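Course home > Lab handouts > Week 6: Setting up the drawer cell

Notes by Shahnaz Jayasinghe. Lab section meets Wednesday in the Rotska room.

Hi all! A bunch of you asked me to write up what I talked through at the bench last time, so this is me doing that, in more or less the order I said it. Read it before you come in, please. The setup takes longer than the actual running and I'd love for us to get to the running this week.

The task is the one you know from the syllabus: hand goes to the handle, drawer opens, drawer closes. Sounds like nothing. It'll eat your afternoon.
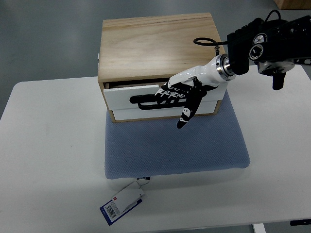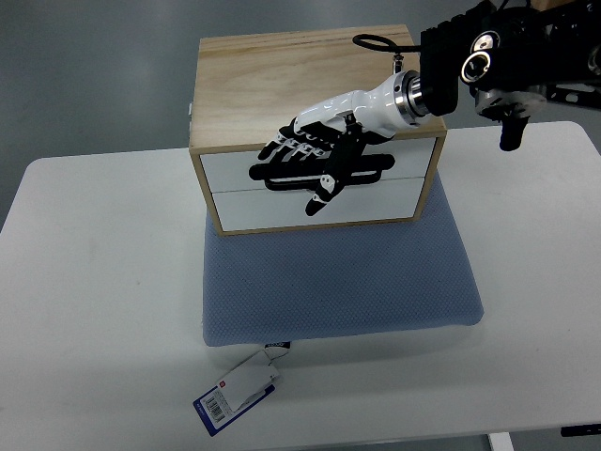
Hand and drawer box, both from the head camera.

Start with the power off. I know some of you like to bring the arm up first and then fuss with the table, and I used to do that too, until I leaned across a live arm to pick up a screw and Ottavio Ferraro (who ran this lab before me) gave me a look I still remember. So: power off, then table, then box, then arm.

The table. Push down on each corner with your palm. If it rocks, fix the rocking now, because every position you teach later is going to include that rock and you won't be able to get it out again.

The box. It goes on the cushion, and the cushion goes on the table, with more cushion in front than behind. People ask me every year why we don't just screw the box down. Well, we did, one year! When the fingers came in a little low, all the force went straight back up into the wrist, and we spent October waiting for a replacement coupling. The cushion gives a bit. The price you pay is that the box can creep as you pull on it, so check where it's sitting between runs and write down any shift in the log. If you nudge it back, write that down as well.

Now the wrist. The metal ring between the hand and the arm is the part I want you to get really fussy about. Wipe both faces with a dry cloth before you join them. Seat the hand by eye first, then start all the screws by hand, and only then go around with the driver, tightening across and not in a circle. Two passes, light and then firm. If one screw feels gritty, stop and take it out. Don't muscle it. Prasanna Sheikh has the spares drawer key and would much rather hand you a new screw than drill out an old one.

Cables! My favorite subject, as you've probably noticed. A cable needs enough slack to follow the wrist all the way through its turn, and not so much that it drops into the work. Before you run anything, move the arm slowly through the whole path at the lowest speed and watch only the cable. Don't watch the fingers, I know they're more fun. You're looking for the spot where the loop goes tight, and the spot where it could catch on an edge of the box. If you find either one, re-dress the cable and do the slow pass over again from the start.

Teaching the approach. We use the Navaratnam controller, and the job you want is number 1053. Make a copy and work in the copy. (Delwyn McAlister's group last spring, if you're reading this, I forgive you.) You'll set two points:

Point 1 is the hover, in front of the drawer, fingers partly curled and clear of the handle.
Point 2 is the contact point, where the fingers can close behind the bar.

Keep the speed at 50 on the pendant dial or lower until I've come by and looked at both. Keep an eye on the thumb while you're jogging in. Everybody concentrates on the four fingers, and meanwhile the thumb is hanging down and scraping along the drawer face. If it touches, back out the way you came, raise the whole hand a little, and try again. Please don't fix it by bending the thumb in software, it makes the grip worse later.

Looking after it. At the end of the session, open the hand fully, park the arm, power down, and then check each finger joint for play by wiggling it gently sideways. A little is fine. If one finger feels looser than its neighbors, put it in the log with which finger and which joint. "Finger feels weird" was an actual entry and Anoma Patwary spent a whole morning working out which one it meant.

For the write-up I want your two taught points, your log page, and a paragraph on where your cable went tight and what you did about it. A sketch is great, it doesn't have to be pretty. Hand it in on paper or drop it in the Tumcombe folder before we meet again.

Reading for next week is the handout on grip force, first half only. Bring a dry cloth, we're always out of them.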